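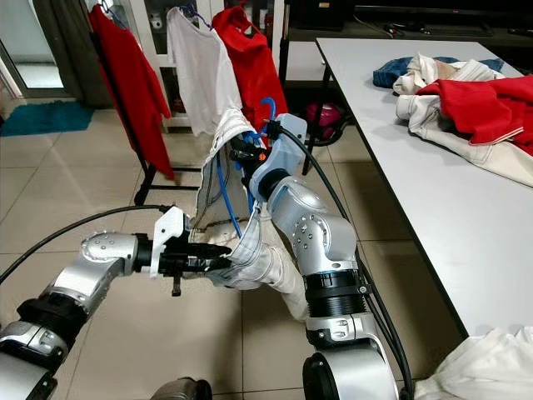

White fabric with gray seams.

Flamley wants you to know it is turning 11. The knitwear and denim label marked the birthday in September with a cocktail party, a capsule collection and a great deal of talk about "returning to the wardrobe," a phrase that appeared on the invitation, the napkins and the first page of the press notes. What it means is harder to pin down.

The capsule has 18 pieces, most of them white or red, and most of them close cousins of things Flamley already sells. The straight-leg white pant is back with a slightly higher waist. So is the boxy cardigan, now $287, with the same four buttons it had last year.

"People kept asking us for the originals," said creative director Omolara Ajayi, standing near the coat check at Danzer, the downtown restaurant that hosted the party. "We listened, and then we edited."

Edited is one word for it. Pressed on which pieces were new, Ajayi named a wrap skirt and a sleeveless shell, then said the question was "a little beside the point." The press notes call the whole range "newly imagined." 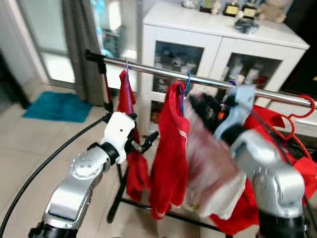 The company is also making a familiar promise about fabric. According to Flamley, 68 percent of the cotton in the capsule comes from what it calls "responsible sources." The notes do not say who decides what counts as responsible, or where the other 32 percent comes from. A spokesperson said a fuller report would follow but would not give a date. Flamley used similar language for its spring line, and that report has yet to appear on its site.

Retailers seem willing to wait. Vurkel, the department store chain, will carry the capsule in 11 of its stores, and the online shop Hivex has it for two weeks before anyone else. Macario Arriaga, who buys womenswear for Vurkel, called the white pant "the easiest sell in the building" and said customers rarely ask him about anniversaries.

"They ask if it has pockets," he said. (It does — two in front, none in back.)

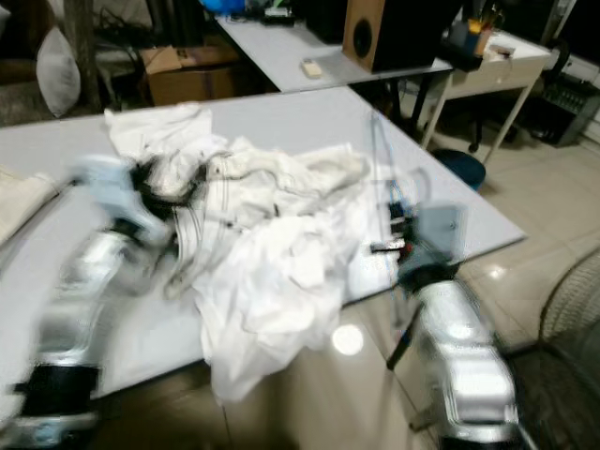
White cloth creases easily.

Ajayi has been in the job for 18 months, and this is the first collection with her name on the label. It would be fair to expect a bit more of her in it. The wrap skirt is good, cut with a long uneven hem that moves well, and it drew most of the attention at the party. Flamley made it in one color.

A second drop is planned for early spring. Asked whether it would include anything unfamiliar, Ajayi smiled and said she was "not ruling it out."

RELATED
Hivex Drops Free Returns on Sale Items
Vurkel Shrinks Its Shoe Floor Again
Is the Wrap Skirt Back, or Did It Never Leave?

Get our style newsletter in your inbox every morning. Sign up

Contact | Copyright, all rights reserved | Back to top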